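I want to make a case for the lined tray. You know the kind: a plain metal tray with a rim, something soft and white in the bottom, and on it only the parts you're working with right now. I've been fixing small electronics at my bench for more years than I'd like to add up (radios, lamps, a Telter clock that still won't keep time), and for most of that stretch I worked straight on the tabletop like an animal.

Then Mireille Srour came by one Monday, watched me hunt for a connector for 12 minutes, and went home and got me one of her trays. I was a little insulted! I was also converted by dinner.

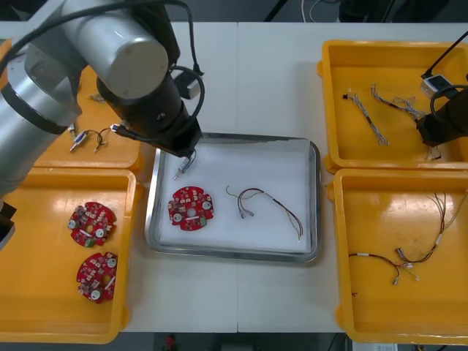 The liner is what does it for me. Thin wires show up against white, even the black ones, and a circuit board set down on something soft doesn't skate off when your sleeve catches it. And the rim means whatever rolls stays with you. My old bench probably ate more than 30 screws, and I found most of them with my socks.

Wolfram Reuter thinks I'm overdoing it. He keeps everything in bins, swears by bins, and will tell you that a tray is just a bin with no ambition. I like bins too, the yellow plastic ones especially, but a bin is for waiting. Cables go in there and knot themselves up while you're at lunch. When it's time to plug a harness into a board I want both of them lying flat in front of me, side by side, with the loose ends where I can see them.

So, one board, one harness, one tray. Everything else can sit off to the left until I call for it. Wolfram can keep his 60 bins, and he still owes me a soldering tip.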